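September 10, 2022
Student project, suturing bench, pad work

Pad clamped, lights up, both arms homed without complaint. The Remari scripts logged 3,484 frames before the first fault, and the Lunde planner says it is confident. I don't know what a planner means by that and I doubt the second-years do either.

The claim in their write-up is that the thread tracker holds up when there is more than one thread in view. I'd like to see it. Their training set is 1,275 frames, nearly all on a clean pad with one stitch, and our pads are never clean.
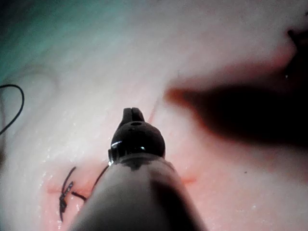

Wrist view first, bench view second.
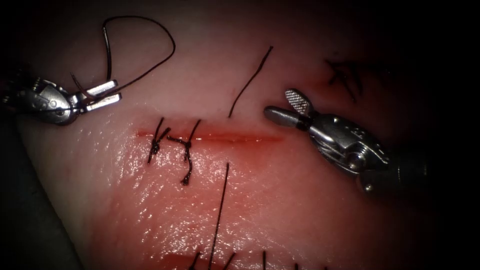

Ran the tracker over both feeds at the default setting of 1,000 points. It was happy enough with the thread on its own and then jumped to a cut tail as soon as one came near. I'd call that a coin toss — they call it an edge case. Tails are most of what there is to see once you have a few knots in.

Knot tension still not measured. The group judges it by eye, me included, and I don't trust any of us.

To do: swap the Hato cable on the right arm, re-zero jaw angle, ask for labelled tails in the next batch. Write-up stays in draft until the March numbers are redone.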